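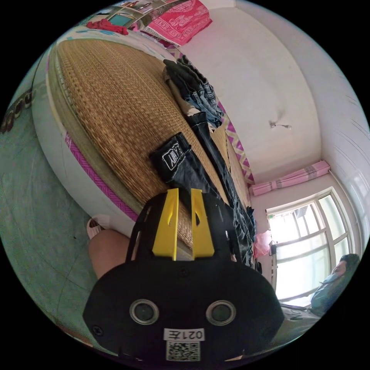

July, 9:20 am, Bretholm flat, back bedroom

Folding notes, denim day. Continuing from the shirts pages. Lemlem has the hall closet today so I have the bed to myself, more or less.

Aim: settle on one fold for jeans that fits the Lellow drawers and stays put when somebody pulls out a pair from the middle. Drawer is shallower than the ones at Nägeli, so the old fold (half, half, half again) sticks up and the drawer catches. Found that out last time, did not write it down. Writing it down now.

Surface: working on the straw summer mat, no sheet. Better than I expected. Denim slides on it when you want to square up a leg, but a folded stack sits still. Weave does leave a faint print on lighter cotton if you lean on it. No issue with jeans. Keep zippers face up, the pull can snag the border of the mat.

Fold A (old one)
Leg over leg, seat point tucked in, hem to waistband, then in half again. Quick. Too thick at the waistband end, stack leans after the third or fourth pair. Drawer catches. Drop it.

Fold B (thirds)
Leg over leg, tuck the seat, hem up to just short of the waistband, then thirds. Flatter. Stands on its edge if the denim is heavy enough, flops if it's the stretchy kind. Gion's favorite. I get uneven thirds half the time, need to slow down on the first turn.

Fold C (roll)
Only tried on shorts. Fine for a suitcase, bad in a drawer, they unroll the minute you take out the one next to it. Not going further with this.

Going with B for anything full length. Shorts get halved and put at the front.

10:05
Order on the bed matters more than I thought. What works: finished stack up by the head of the bed on the wall side, next pair laid out lengthwise along the far edge, whatever is being folded nearest to you. Then you're never reaching across a finished pile. First go I had the finished ones by my knee and knocked the lot onto the floor, started over. Annoying.

Stack by shade, dark to faded? Lemlem says sort by weight instead, heavy at the bottom. Tried both. Weight is better for the stack, shade is better for finding things in teh morning. Compromise: heavy ones at the bottom, and inside that go by shade. Needs a second opinion, I've been staring at blue cloth for too long.

Black ones: keep out of the blue stack altogether. New black denim rubs off on the faded pairs, had this at Nägeli with a nearly white pair and it did not wash out. Black goes in its own pile at the near side and in the left drawer. Put that on the card.

Patches and big labels: fold so the patch ends up flat on the outside, never across a crease. The stiff ones crack. Means the waistband goes on top in some pairs and underneath in others, looks untidy, leave it.

10:40
Drawer test. Folded to B, 6 pairs on edge in one Lellow drawer with the divider pushed back. Closes clean. Took out one from the middle, neighbors leaned but didn't collapse. Put it back one handed, ok. With the divider in its normal slot they're jammed too tight and you drag out 2 at a time. So divider back, always.

Josex hangers: leaving them for the dress pants. Clip marks on denim, plus they eat the rail.

To do
- write fold B on a card for inside the closet door, with the shorts rule and the black rule
- ask Gion Kuster how he gets his thirds even, think he uses his forearm as a measure
- check pockets BEFORE folding. Found a tissue and a bus ticket after the fact, had to undo two pairs
- second divider for the left drawer
- shake out the mat when finished, lint gets in the weave

11:15, stopping for coffee. Sweaters next, after Lemlem Mersha is out of the closet and we can see how much shelf is left. Dont start them on the mat, wool picks up bits of straw. Use the table or put a sheet down first.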